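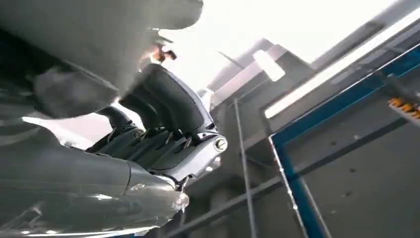
Larysa Sydorenko thinks I should have picked a different subject. Lighting in a workshop is a solved problem, she told me in the first week, and any report on it will end by asking for more lamps. I wrote that down, and I still think she is half right.

The question I was given was whether the overhead lighting at the Plestham training shop is good enough for looking at castings from underneath. The shop's own handout says it is. It gives no measurements, and the only source it names is a Fedoruk leaflet on how to buy light fittings. I don't count that as evidence.

Standing up, you would probably agree with the handout. Overhead it is bright, painfully so if you look straight at the panels. But we don't inspect the top of anything. The faults we are graded on sit in the ribs and pockets on the underside, and that light comes from the wrong side.
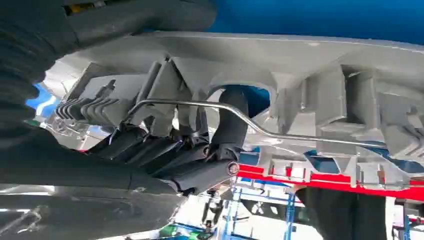 You get used to it, according to Nazar Zinchenko, and after a month you find the cracks by feel. Maybe. I asked how he knew about the ones he had missed and he changed the subject.

The underside of a big gray casting is a hard thing to read. The ribs divide it into boxes, and some of the boxes go deep. The cooling fins stand so close together that I don't trust my eyes between them. A shiny rod gives you a bright line to stare at while the gray metal behind it tells you very little.

For the test, Ihor Lysenko and I chalked 40 small marks inside pockets on a scrap part and asked two classmates to find them, first with the overhead lights alone and then with a hand lamp. Both did better with the lamp. Both had also seen the part once by then — a flaw I noticed on Saturday, too late to repeat the test. So I can't claim the lamp did it.

What I would want next is a second scrap part, marked by somebody else, and half the class starting with the lamp.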